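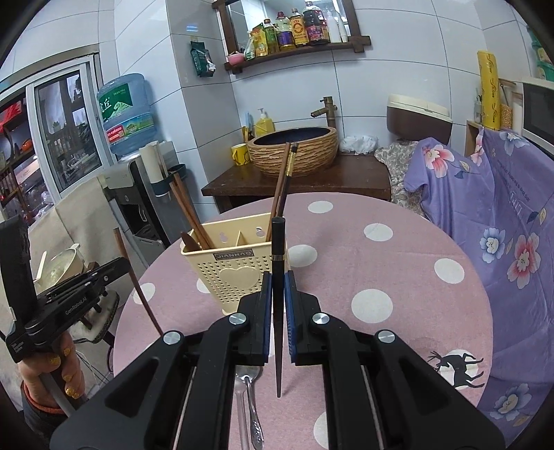 *Fig. 1. Fork, spoon and chopsticks on a spotted tablecloth.*

Notes for session 4, what we eat with and why (4/24/23)

Right, a few of you asked me to write up what I said last time because I talk too fast, so these are my notes with the worst of the waffle taken out. Have them next to you when you do the reading. Philomena Asante's chapter is the main one, and it's a lovely read, I promise!

**Where we'd got to**

We finished on the knife. For a very long time people in much of Europe carried their own, and a guest would turn up with it on their belt. The spoon was the other old one, made of wood or horn for most people and silver for the lucky few. Forks existed, but mainly big ones for holding a joint of meat still while somebody carved it. The small fork for putting food in your mouth came up through Italy and took centuries to catch on further north. People thought it was fussy. Some preachers thought it was worse than fussy.

**Chopsticks**

These are much older, and the earliest ones we know of from China were probably for cooking (think of fishing things out of a boiling pot). Eating with them came later. The usual story is that food was being cut up small in the kitchen, which saved fuel, and so you didn't need a knife at the table. I like that story, but please treat it with a bit of care in your essays. It's hard to prove.

Shapes differ from place to place. Chinese ones tend to be long and blunt, Japanese ones shorter and more pointed, and Korean ones are very often metal and flat. Long ones make sense if everybody is reaching into shared dishes in the middle. Again, "makes sense" isn't the same as evidence, and Nermin Bozkurt is quite stern about this in her article on the Grarnau inventories.

**The Grarnau inventories**

I got carried away here, so the short version. When a householder in Grarnau died, a clerk went round and listed what was in the house. Bozkurt went through 1,464 of these lists looking for anything used at table. Spoons turn up nearly everywhere. Forks hardly appear in the early lists, and then only 3 households own a set, all of them merchants trading with Nislow. A generation on, you find them at the baker's.

What I find so useful is what she does with the gaps. A clerk wouldn't bother writing down a wooden spoon worth nothing, so the poorest kitchens look emptier than they were. Do keep that in mind with any list made for tax or inheritance!

**Words to know**

- *Trencher*: a slab of bread, later a wooden board, used as a plate
- *Probate inventory*: a list of a dead person's belongings
- *Cover*: one person's place setting

**For next time**

Read Asante, chapter 4, and skip the bit on Grirkier porcelain unless you're keen. Then write me 300 words on one object you eat with at home: who lays it out, where it's kept, whether anyone told you how to hold it. Family rows about elbows on the table are very welcome. Essay titles go up in May, and if you want to do soup, come and see me first, as two people have already asked.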